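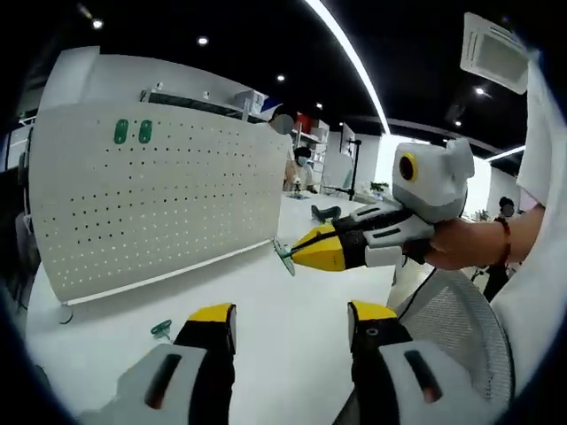 Pegboard hooks that don't come out every time you take the scissors down

Posted by einon, Wednesday, 7:42 a.m.
12 replies | 87 views

We finally got pegboards for the shared workroom, the white freestanding kind that sit on the table, and a bag of green plastic hooks and clips to go with them. I was in favor. I may have made a speech. Now every time someone takes down the scissors, the hook comes along for the ride and lands behind the table, where it joins its relatives.

Are the plastic ones just bad, or are we bad at them? Budget is what's left in the coffee jar.

saimi_n
You're bad at them. Tip the hook up, get the top in first, then swing the bottom down and press until it sits flat. If you can see daylight behind the plate it isn't in.

Lenni L.
Respectfully, no. Plastic hooks are fine for looking at. Buy steel ones, the long kind, and a bag of those little locking clips. I put up a board in my garage with plastic and spent the whole winter picking tape measures off the floor.

saimi_n
Lenni, you hung a drill on yours. There was a thread.

Lenni L.
It was a small drill.

jihoonok
Check the hole spacing before buying anything. The Jarno boards and the Kinnunen hooks look like they belong together and they don't, quite. One peg goes in, the other one sort of leans on the board and hopes. I found this out after ordering 6 packs.

Also, which hooks? "Green" isn't a size.

einon
The single peg ones with the backplate. Put one up by itself near the top last night and left it alone to see if it would behave.
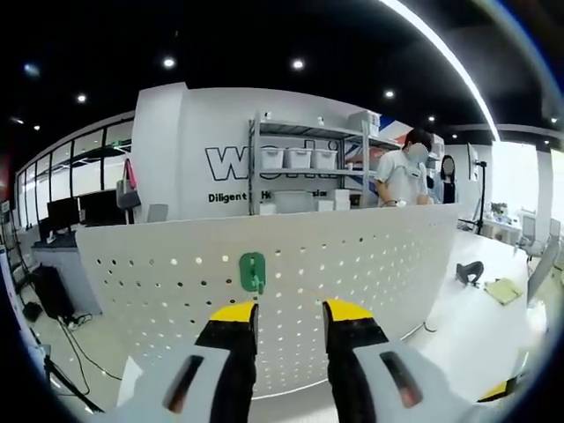

One green hook, upper middle of the board.

I have not hung anything on it yet. We're building trust.

wantingj
Can I ask about the bins on the shelves behind it? White, with lids. We have the same sort of thing in our supply closet and not one of them has a label, so finding the tape means opening every lid in turn. I'd fix that before I worried about hooks.

einon
The bins are a separate thread and a separate argument. I have lost it twice.

saimi_n
Wanting's right though. Pegboard is for what you reach for all day. Scissors, tape, the one marker that works. Everything else goes in a bin with its name on it. People go wrong when they try to hang the whole room.

Lenni L.
My whole garage is hung.

saimi_n
We know, Lenni.

jihoonok
Back to the hooks. If it's a good fit and still wobbles, a dab of hot glue on the back of the plate. It peels off later if you change your mind.

Lenni L.
Glue! The entire point of pegboard is that you can move things. Glue it and you've bought a wall with holes in it.

jihoonok
When did you last move a hook?

Lenni L.
That's not the point.

einon
Okay. Going to try Saimi's tip-and-swing first, then measure the holes like a grown-up. No glue until I've sulked properly. Does anyone know if the shop in Jikville still sells steel ones loose? Testeo only does the big assortment and I don't need 3,000 of anything.

wantingj
They do, by the register. Get labels while you're there.

Shares: 6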